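4. Setting Up Price Alerts and Sale Watches

This section covers price alerts for games, consoles and accessories in Plinetti Tracker. It assumes that you have created an account (section 2) and linked at least one store (section 3). Screens may differ slightly between the web version and the phone app.

4.1 Before you begin

Check the following settings under Account > Region:

Store region. Alerts are sent only for the region selected. A game on sale in one region may be full price in another.

Currency. Changing the currency after alerts are set clears all target prices.

Time zone. Sale start and end times are shown in your local time only if this is set. The default is Pacific time.

Note: A free account can hold up to 74 active alerts. Expired alerts do not count toward the limit.

4.2 Adding a single alert

1. Select Search and enter the title, or scan the bar code on the box.
2. Select the correct edition from the results. Standard, deluxe and bundle editions are tracked as separate items.
3. Select Watch.
4. Choose Digital, Physical or Both. Physical listings include new stock only unless Include Used is turned on.
5. Enter a target price, or choose a percentage below list price.
6. Select Save. The item appears in your Watch List with a gray dot until the first price check is done.

The first check can take up to 15 minutes. If the dot is still gray after that, open the item and select Check Now.

Caution: Do not enter a target price of zero to catch free offers. The tracker reads zero as "no target" and sends an alert on every price change. Use the Free Offers switch in 4.5 instead.

4.3 Watching items that are not games

Consoles, controllers, memory cards and printed goods are added in the same way, with two differences. They have no digital option, and many are listed by several sellers under slightly different names. The tracker groups these listings when the maker's part number matches. Where no part number is given, you must group them yourself.

1. Open the item and select Listings.
2. Check the box next to each listing for the same product.
3. Select Group.
4. Choose which listing supplies the name and picture.

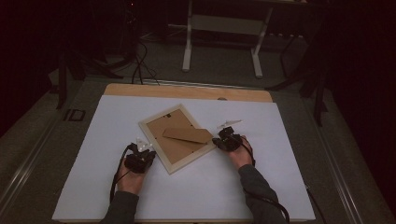 Grouping errors are most common with collector's editions and framed prints sold during seasonal sales, where one seller's photo shows the front of the item and another's shows the back. Compare the written details before you group. For a framed print, the size and the type of stand are usually enough to tell two listings apart: a frame with a cardboard easel stand folded against the backing is a tabletop item, and should not be grouped with a listing for a wall-only frame at a lower price. If the listing does not state the type, leave it ungrouped.

To undo a group, open it and select Split. Price history from before the split stays with the listing that supplied the name.

4.4 Setting up a sale watch

A sale watch follows a whole store event instead of one item. During the event, the tracker checks every item on your Watch List at a shorter interval.

1. Select Events, then choose the event. Upcoming events show a start date once the store has announced one.
2. Select Follow.
3. Set Check Interval. The shortest setting is 8 minutes and is available only while the event is live.
4. Set Quiet Hours if you do not want alerts overnight. Alerts held during quiet hours are sent together when the period ends.
5. Select Save.

Note: Timed deals may end before a held alert reaches you. Turn off Quiet Hours for any item you do not want to miss - this can be done per item from the Watch List.

4.5 Alert types

Target Price. Sent once when the price reaches or drops below your target. Resets when the price goes back up.

Lowest Recorded. Sent when the price is lower than any earlier price in the tracker's records. Records for the Umham and Chiang storefronts begin in April; alerts of this type for those two stores compare against a short history.

Free Offers. Sent when a paid title is offered at no cost.

Back in Stock. Physical items only.

4.6 Importing a list

You can import a wish list as a CSV file with up to 2,690 rows. Put the title in the first column and the target price in the second. Leave out currency signs. Rows above your account's alert limit are saved as inactive.

Caution: Importing replaces the current Watch List unless Merge is selected. A replaced list cannot be restored. Files exported from Stirnitz must be saved again as plain CSV before import.

Section 4 last revised Aug 13, 2024, by Sze-wing Kwan. For alert delivery problems, see section 7.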